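Home & Shop Help > Materials > Sheet metal

Search answers Enter keywords Go

Scratches in an open metal bin – refinish or leave alone?
Posted by tinbench, April 20, 2022

I have a galvanized steel parts bin from Peslow, model 119. The floor inside has gone from an even dull finish to a mix of dark and shiny areas. It holds dry brass fittings, 52 lb at most. Should I recoat the floor, and can the zinc be checked without cutting a sample?

mill_side
A coating gauge will tell you. A basic magnetic one reads zinc thickness on steel to a few microns. Take readings on the side walls first, then on the floor, and compare. If the floor still reads above zero everywhere, leave it. Dry brass on dry zinc does very little. Moisture is what starts the trouble.
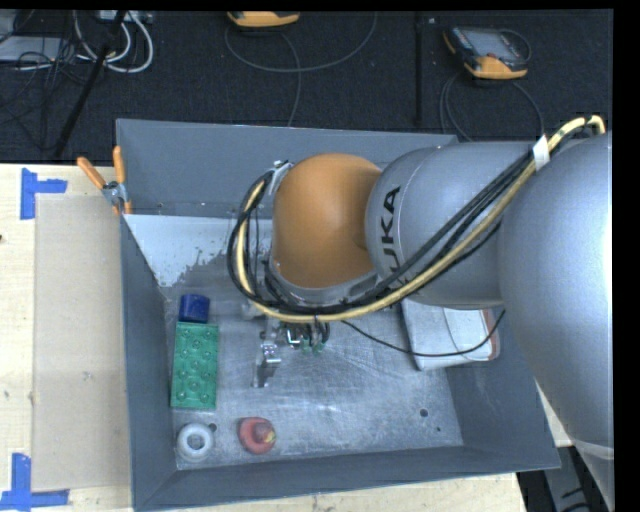
Bin floor with fine scratches and a ragged line between pale and darker metal.

If you find spots at zero, degrease, scuff with 500 grit, wipe with solvent and brush on a zinc-rich primer. Two thin coats, a day apart. Do not topcoat the floor – paint chips will end up in your fittings. Brillton sells a primer in small cans that levels well enough with a foam brush.

oldgauge7
just put a rubber mat in it

Sasaki_fan
The mat works but cut it short of the walls by a finger width, or damp sits under the edge. I had one in a Presico tray from July on and got white powder along one side. Lift it now and then. Also, wear gloves if you sand galvanized, and do it outside.

Contact us | Copyright Home & Shop Help | Back to top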